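Linen service: new wash settings from March

The laundry at Bunell House changes over to low-temperature washing in March. Divina Agbayani ran the comparison loads over the winter on the older of the two Zunodow machines, and the results were close enough to the hot cycle that we are keeping the new settings for all flat linen.

Sheets and duvet covers go in at 104°F with the Kurnorard liquid, with the cycle set to 54 minutes. Do not fill the drum past the line on the door glass. Towels stay on the old program until the detergent contract is renewed. Final spin is 1,000 rpm for everything - the higher setting put creases into the cotton that the press could not remove.
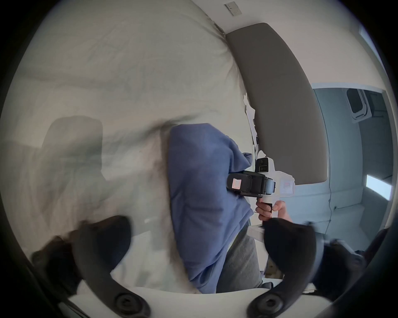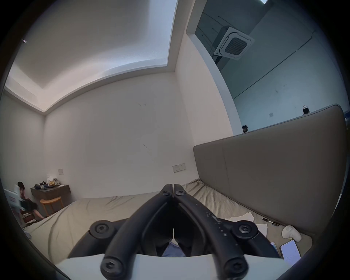
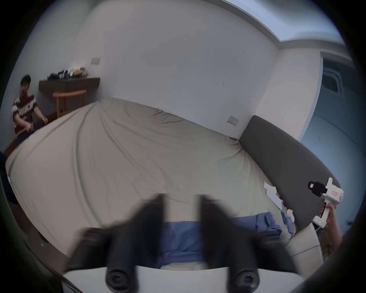
Blue fabric on the bedding in the first picture; blue cloth on the bed in the third.

Colored items are washed separately for their first 2 cycles. Chia-hao Hsiao has put a revised chart inside the linen room door, and the Van Damme codes on it match the labels on the shelves. Dryer time drops to 20 minutes for sheets. Duvets still go out to the contractor, bagged and tagged by 8 a.m. on collection mornings. Report any gray marks on returned linen with the shelf code and the machine number.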